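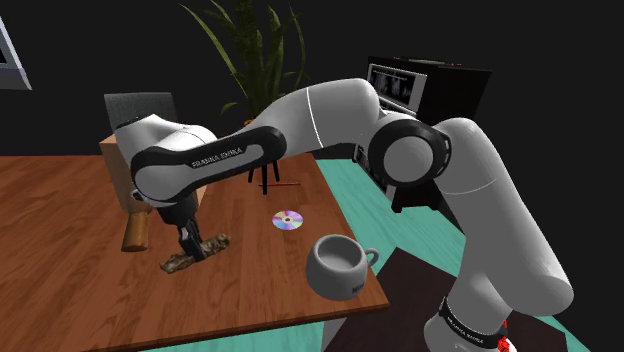 White arm with black joint bands, bent down toward a wooden table (computer rendering).

Anniversary trip report, 17 Jun 2026

Nattawut and I skipped the restaurant this year and booked the evening open house at the Gemora glassworks. Tickets were 40 dollars a couple, parking included. Check-in took 21 minutes with one line for all bookings.

Rattana Thongsuk led our group. The route was furnace hall, cutting room, cold shop, in that order. Couples make one paperweight together – one person turns the pipe, the other shapes. Ours leans to the left. Pieces stay in the annealing oven overnight and ship later, so do not plan on taking one home.

Dinner was a noodle counter in the yard. Portions were small and the seating was benches only. Noise in the furnace hall made talking difficult – we saved it for the drive back.

The June dates still had openings when we left. Closed shoes are required.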